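Jiren bin-liner kit for two-finger grippers

Home / Kits / Household tasks / Bin-liner kit

In stock. Ships flat in one box, bench cell panels in a second.

What it is

A task kit for people teaching an arm to handle bags and bins. Thin plastic is horrible stuff for a robot. It folds over itself, sticks to the finger pads, slides off the rim when you look away. Most of the parts we sell are hard and hold their shape, this one is the opposite and we get asked for it more than anything else on the household list.

You supply the arm and the gripper. We supply the bin, the bags, the cell and the task files.

What's in the box

Bin, round, white, smooth outside
Pack of 500 bags, lime green, thin
Bench cell: floor sheet, wall panels, metal corner strip
Wrist camera bracket (camera not included)
Task files and setup notes on a card, download code on the back

The bags are the cheap sort on purpose. Thicker bags are easier and we do sell them, but if your policy only ever sees thick bags it will be lost with a supermarket roll. Start with these.

The cell

Floor is a marble print, walls are a busy terrazzo print. Customers ask for plain grey about twice a month. We did plain grey on the first version and took it off the list — models trained in it fell over as soon as they saw somebody's kitchen. Other prints can be ordered from Pravarero, who make the panels for us, and they slot into the same corner strip. Allow extra time in August, their print shop shuts.

Wipe with a damp cloth. No solvents, the print lifts.

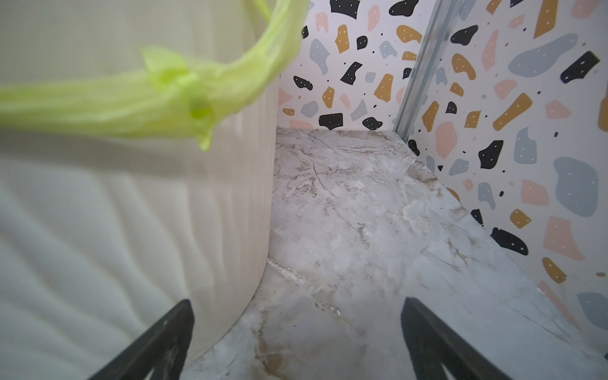
Wrist view: white bin, lime-green bag over it, fingers open above the marble-print floor.

Wrist camera

The bracket puts the camera close in behind the fingers so both tips stay in shot. Good for grasping, less good for anything right up against the lens, where a bag goes soft. If you need the bag sharp at very short range fit a lens with a closer focus. The bracket takes most small board cameras, hole pattern is on the card.

We'd add a second camera looking down at the whole cell. A big bin blocks a lot of the wrist view and you'll want to know what the far side of the rim is doing.

Tasks in the download

Pick a loose bag off the floor
Lay a bag across the bin
Open the mouth of a bag
Fit over the rim, one side then the other
Lift off and drop beside the bin
Reset

Opening the mouth is the hard one. Expect to spend longer on it than on the rest put together. Two arms help a lot but the files do run with one.

Reset is scripted and needs a person now and then, mostly when a bag has twisted itself into a rope. Shake it out or bin it, and take a fresh one.

Fits

Any arm that can reach over the bin with some 500 mm to spare in front. Check this before ordering!! The most common return reason by miles is an arm that can't get over the top of the bin.

Grippers: parallel or compliant fingers, two-finger only. Drodis soft fingers go straight on with the adaptor, other makes ask first. Suction does not work with these bags, please dont order the kit for suction.

What we think of it

Being fair about our own kit. The bin is good, stays put on the floor sheet if you use the sticky pads. The cell goes up quickly once you've done it the first time. The card is too small and the type on it is tiny, new one is being printed. Corner strip can throw a bright line into the wrist camera under a hard lamp — move the lamp or put matt tape down the strip. White bin is shiny as well, so set your exposure with the bin in view and lock it.

Dimitriou, our reseller for the south, ran it on their own bench before taking it on and asked for spare bags in a tougher carton. Done, all orders now.

Spares

Bags, pack of 500
Bin
Floor sheet
Wall panels, pair
Corner strip
Bracket with screws
Finger adaptor, Drodis

All spares ship on their own, no need to buy the kit agian.

Delivery and returns

Orders in before 2 pm go out same day if everything's in stock. Panels are bulky and may turn up a day behind the rest. Returns fine if the bags are unopened and the floor sheet hasn't been stuck down. Opened bags can't come back.

Questions about reach or brackets, send us the arm model and a sketch of your bench. A photo does just as well.

Related: Drawer kit / Cloth folding kit / Thick bag pack / Sticky pads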